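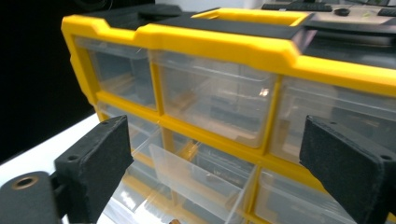
4. Sorting your small parts before you start

Right, if you've come straight from section 3 you should have the loom frame standing up on its own and the two side posts bolted in. Well done! The next bit is less exciting, but please don't skip it. I did the first time, and I spent an entire evening on my knees with a torch looking for heddle clips.

The Plollard table loom comes with a lot of little bits, and they arrive in paper bags that split if you so much as look at them. So we're going to get them out, sort them and put them somewhere sensible before a single thread goes anywhere near the frame.

What you need for this section

The five paper bags marked A to E
A tray or a baking sheet with a lip
A set of small drawers, or jam jars, or an old egg box
Sticky labels and a pen that doesn't smudge
The small hex key from the tool pouch

Clear drawers are my favourite, as you can find a thing by peering at it. Jars are fine too. Whatever you go for, keep it within arm's reach of where you'll be sitting, because you'll be dipping into it all through sections 5 and 6.

4.1 Emptying the bags

1. Put the tray on a flat table and open bag A only. Tip it out slowly.

2. Pick out the heddle clips (they look like tiny hairpins with a kink in the middle) and put them in your first drawer or jar. Label it straight away. I know you think you'll remember. You won't.

3. What's left in bag A is the spacer washers. There are thick ones and thin ones, and they need to be kept apart. If you can't tell by eye, stack two together and compare them with another pair – the difference is much easier to see that way.

4. Do the same with bag B, which has the tension springs, and bag C, which has the cord ends.

5. Leave bags D and E closed for now. They're for the treadle kit, and if you bought the plain table version you won't have much use for them anyway.

Caution: the tension springs are under a bit of load in their cardboard sleeve. Slide the sleeve off with the open end pointing at the table and not at your face. My friend Agata Leone had one ping off the kitchen ceiling, and it took us ages to find it behind the bread bin.

4.2 Heddles

Heddles come in bundles tied with red thread. Each bundle has 200, and the standard kit has enough for a full-width piece at the middle setting. If you ordered the fine reed you'll have 600 altogether, in three bundles.

1. Don't cut the red thread yet! Everyone wants to. Keep it on until the heddles are hanging from the shaft bar, otherwise they'll tangle into something like a bird's nest and you'll be there until March.

2. Lay each bundle flat and check the eyes all face the same way. If one is flipped, turn it gently with a fingertip.

3. Put the bundles somewhere long and flat. A shallow drawer is good, or the box the reed came in. They're too long for most small-parts drawers, so don't bend them to fit.

Note: older Plollard kits came with wire heddles, and the newer ones come with cord. Both work on the same shaft bars and you can mix them if you have to. I have a few wire ones at the edges of mine and it weaves perfectly well, though it does rattle a bit.

4.3 Checking the springs

You can do this in a couple of minutes and it saves a real headache in section 7.

1. Take out the tension springs and stand them side by side on the tray. They should all come up to the same height.

2. Squeeze each one between finger and thumb. You're feeling for a spring that gives way much sooner than its friends.

3. If you find a soft one, put it at the back of the loom, on the cloth beam side. It gets less work there. If you find two, write to the shop and ask for replacements.

Osvaldo Lo Presti wrote to me after the first version of this guide to say he fits the springs with the tight coil upwards. I've tried it his way and mine and couldn't feel any difference, so do whichever is easier for your hands.

4.4 Labelling

I like to label by job and leave the bag letters out of it. So I've got "shaft", "beam", "brake" and "spare", and then one drawer that just says "don't know". That last one is more useful than it sounds. When you've finished the whole build, have another look in there, and most of it will make sense (the little felt discs go under the feet, by the way).

If you're sharing the loom with other people, stick a list of what goes where on the inside of a cupboard door. We did that at the Villa weaving group, and the cord ends stopped turning up in the biscuit tin.

4.5 If something is missing

Have a feel in the corners of the bags first, and then shake out the big box. The thin washers love to hide under the cardboard flaps.

Still short? Here's what you can swap:

Spacer washers: any flat washer of the same size from a hardware shop. Nylon is quieter than steel.
Cord ends: a double knot and a dab of glue will do until the proper ones arrive.
Heddle clips: no good swap, I'm afraid. I tried paper clips and they snagged the warp.
Hex key: the one from the Dralgate bench fits, if you've got one of those at home.

Caution: don't swap the brake pin for a nail or a bit of dowel, even just for an afternoon. It holds back the whole pull of the warp, and if it snaps the beam handle spins round very fast. Wait for the right part.

4.6 Before you go on

Have your heddles flat, your springs checked and your drawers or jars labelled. Keep the hex key out, and fetch the shaft bars from the long box. You'll also want the Womitz wax, or plain candle wax, for rubbing along the bars so the heddles slide nicely.

Turn to section 5 and start with the front shaft.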